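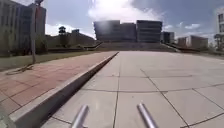

By the time Eulalia Figueroa inherited the plaza, it had already outlived two architects and the department store it was meant to lead people to. Minddale had given her a desk, a key that fit nothing, and the title of Acting Steward of Paved Surfaces. The acting was in its sixth year.

Her predecessor, Turcotte, had left a single folder. Inside was a letter from the Dumedar Paving Company, promising that the slabs would last 100 years if treated with respect, and a note in his own handwriting that said *Keep them off the brick.*

He hadn't written who.

She gave this a lot of thought on her walks. There was the gray side, big square slabs that made you feel you ought to be marching. And there was the red side, past the curb, where the brick ran along by the grass and a person could stroll. Turcotte had evidently believed in the curb. He used to patrol it, the woman at the bakery told her, with his hands behind his back, like a man guarding a small and disappointing border.

Eulalia preferred the brick herself. She felt bad about it for a month or so and then she stopped.

The trouble came from Flustham, as it usually did. Flustham had a new plaza. It had a fountain and a plaque, and its mayor had been heard to say that Minddale's was "more of a floor." A letter arrived on Eulalia's desk asking her to state in writing what the plaza was for. She was given until 27 August 2010, and one page.

She wrote *assembly* and crossed it out. The last assembly had been 29 people and a tuba. She wrote *access*, but the access was to a set of steps, and the steps were mostly for sitting on with a sandwich. She wrote *drainage* and looked at it for a while – it had a certain dignity.

In the end she took her lunch out there. She started on the gray, at the end farthest from the steps, and walked straight up one of the seams with a foot on either side of it, the way she would have at eight years old.
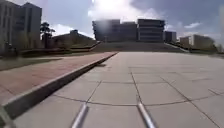

*The long way to the steps.*

Halfway along she met a man coming toward her on the same seam. Neither of them was willing to move. They stood there with their sandwiches.

"You're supposed to keep off the brick," he said finally, nodding across the curb, as if this settled who should step aside.

"Who told you that?"

"Fellow named Turcotte. Years ago."

"And have you?"

"Oh, no," said the man. "I only come over here to eat."

She went back to her desk and wrote *lunch*, and signed it, and put it in the mail before anyone could form a view.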